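LAUNDRY ROOM NEWS (sorry, long one this time)

December 20, 2025

Quick one before everybody scatters for the holidays. Well, I said quick. Sulastri Ngui here, typing this between loads, so forgive the spelling.

The laundry at Lakham Co-op is staying open right through the break. Same hours as usual, 8 in the morning till 9 at night, last wash in by 8 please. Not 8:20. The people in the suites over the laundry can hear the spin and they've been very patient with us.

Money first. We came in at $3,920 for the year on machine repairs, hoses, the new lint trap covers and the sink tap. Bit over what we'd planned. The tap was most of the overage (two visits, don't ask). Coin box money covers a good chunk and the rest comes out of the building fund like always. Full breakdown is pinned on the corkboard by the mailboxes, under the Dreston bus schedule. If somebody's moved the bus schedule, it's under whatever is there now.

Price per wash is not changing in January. I know there was a rumour. It's a rumour.

Now the smell. Got a few notes about it, one quite poetic. Musty towels, sour smell when you open the door, grey smudges on a white shirt. I went down with a flashlight and a roll of paper towel and had a good look in all the folds. Verdict: mostly us. Too much soap, too much cold wash, doors shut tight straight after.

So, what I'd like everyone to do over the break:

Leave the door open when you're done. Wide open if there's nobody squeezing past, a hand's width if there is. Drawer pulled out a bit too.

Wipe the rubber seal. Old cloth is on the hook. Pull the fold back gently with your fingers and go right round, bottom especially, that's where the hair and grit and the odd bobby pin sits. Don't yank it. A new seal isn't cheap and fitting one is a miserable afternoon.

Check pockets. Kleenex is the worst. A loonie isn't great either but at least you get it back.

Less detergent!! Half of what you think. Our water in this end of town is soft and the suds just hang around. If you've got pods, one. Not two for "a big load".

Softener, go easy. It gums up the drawer. I've soaked ours in the sink twice this fall and what came off was like candle wax.

Lint. Dryers, every time, before and after if you're feeling generous. Bin's right there.

Hot wash with nothing in it, once a month. I've been doing this myself but I'm away at my sister's till the first week of January so somebody on the Hutapea side of the building please pick it up. Longest, hottest cycle, no clothes, no soap. Put your name on the sheet when it's done so we don't run it three times in a row and pay for the hot water.

The filter, that's the little round cover low down on the front of the washer. Please don't open it unless you've done one before. There is water behind it and it goes all over the floor, and then in your socks. Shallow tray, two towels, machine off at the wall, then a slow turn to the left. I'll do the next one in January and anybody who wants to learn can come and watch. Bring a towel.

Lost and found is out of control. As of last night: 13 socks, none of them a pair, a child's mitten with a strawberry on it, a pillowcase, one very nice wool sweater that has been felted and would now fit a cat. If it's yours I'm sorry. Everything goes to the thrift drop on Drovis Street at the end of January. The sweater too unless claimed.
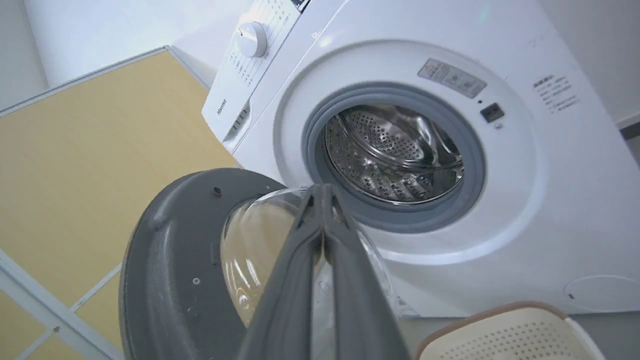
Can I wash a duvet in the front-loader?

A single, usually, if it goes in without being forced and there's still space to get your arm in over the top. Doubles and anything down-filled should go to the laundromat on Drovis, they've got the huge machines and it'll come out properly rinsed.

Same goes for bath mats with rubber backs, by the way. The backing crumbles and ends up in the pump. Shake those outside and hang them over the rail, they'll be fine.

Few other bits.

Drying racks. We have 5 now, thanks to whoever left the extra one by the door with no note. Much appreciated. Fold them up flat when you're finished, they go behind the shelf, not in front of the panel. Racks left out overnight with clothes still on will be moved. Clothes will be folded, badly, by me.

Timers. If your load is done and there's a line up, folks may take your stuff out and put it in a basket after 10 minutes. That's always been the rule. Basket, not the floor. And if you get there and somebody has moved yours, please be nice about it.

Holiday tablecloths. Red wine, cold water and salt straight away, then a normal wash in the morning. Gravy, dish soap, rub it in, leave it half an hour. Candle wax, put it in the freezer and scrape with a butter knife before it goes anywhere near the machine. Turmeric I've got no answer for. If you have one write it on the whiteboard.

Wash reds seperately the first time. I mean the new Christmas pyjamas. Every year.

If the machine stops with water in it, don't force the door. Turn the dial to the drain and spin setting and give it a chance. Still nothing, put the OUT OF ORDER card on top and leave a note in my box, or ring the number on the corkboard if it's leaking. Leaking means water on the floor, not a bit of fog on the glass.

Sign up sheet for the January clean is on the back of the laundry door. Need a couple of people for the floor, one for the shelves and one tall person for the vent. Up to 80 minutes all in, then coffee and whatever squares are left over from the holidays. I'll bring date ones.

Sheet comes down when I'm back, so get your name on it befor then.

Sulastri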